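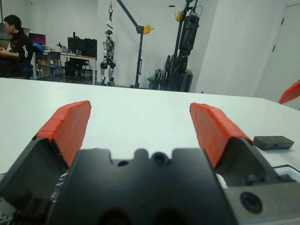
Visits > Open days and fairs > Balimmont

Balimmont Home and Trade Fair: three halls, one decent cup of tea

16 January 2020

I have been going to home fairs for long enough to know that the free tote bag costs more than the ticket. Balimmont doesn't charge for entry if you register beforehand, and the registration form wanted my postcode, my phone number, the age of my boiler and whether I was "the main decision maker". I said my boiler was new. I have had two calls about it anyway.

The fair takes up three halls of the old market buildings, a long walk from the station along a road with a pavement on one side only. The leaflet says there is a shuttle bus. I waited for it with a couple carrying a roll of carpet samples, and after a while the three of us gave up and walked.

According to the programme there were 300 exhibitors this year. I have no reason to call that a lie, but it does depend on what you call an exhibitor. One window company had a stand in each hall under slightly different names, with the same fleece jackets on the staff and the same bowl of mints. A good stretch of Hall 2 was given over to fudge, foot massagers and a man selling mops out of a bucket. The mops were good. I came close to buying one.

Hall 1 is kitchens and bathrooms, and it was the busiest by some way. Strand had the biggest stand, a full show kitchen with an island you could have landed a small plane on. I asked what the kitchen as shown would cost and was told that every kitchen is a conversation. I said I was happy to have the conversation, and could it have a number in it. The salesman went to find a colleague. The colleague asked for my postcode.

For what it's worth, the drawers were well made and shut properly, including the wide one under the hob that I leaned on to see what would happen. The doors were less convincing. Two of the tall ones were out of line with each other, and if you can't get them level for your own show stand, I do wonder about somebody's back kitchen in February with the old floor sloping towards the drain.

Rumville were across the aisle with flooring. They had cut the price of one range to a special fair price for that day only, which was the same as the price printed in the brochure I had picked up at the door. When I pointed this out the woman on the stand laughed and said the brochure had been printed with the fair in mind. Possibly so. She was more use on underlay than anyone else I spoke to, and told me flat out that the dearest one on display was a waste of money upstairs. I wish more of them talked like that.

I sat through one talk, "Warmer Rooms for Less", on the small stage at the end of Hall 2. It was down as forty minutes of independent advice. The first ten were fine: draughts, loft hatches, the gap under the back door, all the stuff people ought to do before spending anything. Then a slide came up promising savings of £537 a year, and I put my hand up to ask what sort of house that was for. A typical one, came the answer. Detached? Terraced? Gas or electric? It had been worked out by the manufacturer, and the full details were available at the stand. I went to the stand. They had the same slide, printed larger.

Loft hatches, though. I went home and looked at mine, and there is a gap along one side you could post a letter through.

Hall 3 was the surprise. The light is poor and it smells of the cattle it was built for, and the organisers plainly treat it as the overflow. It holds the small trades: a chair caner, a couple of joiners, a firm that re-enamels baths, someone repairing sash windows in front of a bench full of old pulleys. Hardly anyone had a screen. Prices were written on cards. The sash window repairer spent a good quarter of an hour explaining to me why two of my windows stick in wet weather and how to find out whether it was the paint or the frame, then said I probably didn't need him.

The Jirkuvness stand was in there too, selling wool blankets and rugs. I liked the blankets a great deal and the story rather less. The card said "traditional island weave", and when I asked which island there was a short silence and some looking at labels. The label gave washing instructions. It's a nice thick blanket whichever island it comes from, and at £5 off for a slight fault in the hem I bought the grey one.

Food was what you would expect. The queue for the hot counter went past the lavatories, and a baked potato cost as much as a pub lunch. The tea in Hall 3, from an urn on a trestle by the side door, was strong, cheap and served in a proper cup. Go there.

Would I go again? For Hall 3, yes, in the morning, before the draught from the loading doors gets into your knees. I'd skip the stage and I'd keep my postcode to myself. Anyone seriously shopping for a kitchen should bring their own measurements, ask for a written price and be ready to walk off without one. I saw very few people doing it, and plenty signing things on clipboards.

Parking is in the field behind Hall 1. It was mud by lunchtime, and the exit is through the same gate as the entrance, so leave well before closing or expect to sit there with your new mop.

757 shares | 5 comments

Previous visit | Next visit | All fairs | Contact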